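Print this story | E-mail this story

Robots still slow on the snack shelf, says shop group

Machines that can sort a shop's snack bars into trays are getting better but aren't ready to be left alone with a stockroom, a trial by automation firm Feltarach suggests.

The firm has spent since July teaching a pair of robot arms the sort of job a Saturday lad gets given in his first hour. Bars out of a heap, into the right tray, on to the next. No heavy lifting, no ladders. Dull work, and for a machine surprisingly hard.

Feltarach put the pair through 400 picks for convenience chain Drarkemell, which has been looking at whether its back rooms could be partly automated. Of those, 345 ended with the bar in the right tray at the first go. The rest were dropped, put in the wrong place or simply not picked up at all.
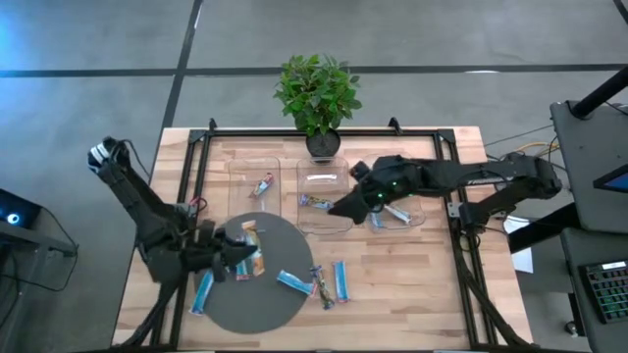
Two arms, three clear trays and the bars still to be sorted.

Branislav Holub, who runs the trial, said wrappers were the main headache. A tin is a tin, it stays the same shape. A wrapped bar slides, creases and catches the light, and the machine has to work out where the food stops and the packet starts.

"People do this while thinking about their tea," he said. "We have to teach every bit of it."

Speed is the other problem. The arms managed 4 bars a minute on a good run, well short of what a shop assistant would do without trying. Feltarach says it slowed them down on purpose to cut the number of squashed bars, and that a quicker setting is comming later in the year.

Bars lying flat are the easy ones, according to the firm. Bars on top of other bars, less so. Bars pushed up against the side of a tray are worst of all, as there's no room to get a finger down the edge. Staff at Drarkemell's Sutcliffe branch said much the same about doing it by hand in winter gloves.

Grip matters too. Too light and the packet slips, too hard and it's crumbs. Feltarach's newest software, called Flurnilent, tries to judge the squeeze from the way a wrapper crumples as the fingers close on it.
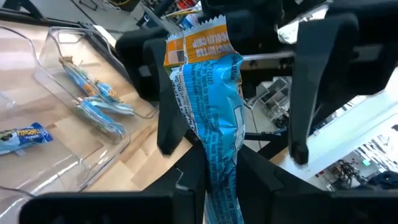 Giorgia Mazza said she would want to see it cope with a proper delivery before she believed a word of it. Half the boxes turn up split, she said, the labels are wrong, and somebody rings the bell in the middle of it all. In her view a machine that sorts bars but can't stop to serve a customer saves a small shop nothing, and she'd sooner have help breaking down cardboard.

Holub said that was fair. Cardboard is on the list — so is wiping down shelves, and facing up, the job of pulling stock to the front so the shelf looks full. None of the three has got beyond early tests. Folding aprons was tried for 2 weeks and dropped.

As for chores at home, further off again. A shop has the same trays in the same place every morning, a kitchen doesn't. Feltarach said it had no plans to sell anything for the house, despite getting regular emails asking if the arms can empty a dishwasher. They can't.

Drarkemell would not say what it has spent on the trial. It said no jobs were at risk and that any machine would work alongside exisiting staff, mostly on the night shift when the shop is shut.

A second round of tests is planned, this time with crisps.

Print this story | E-mail this story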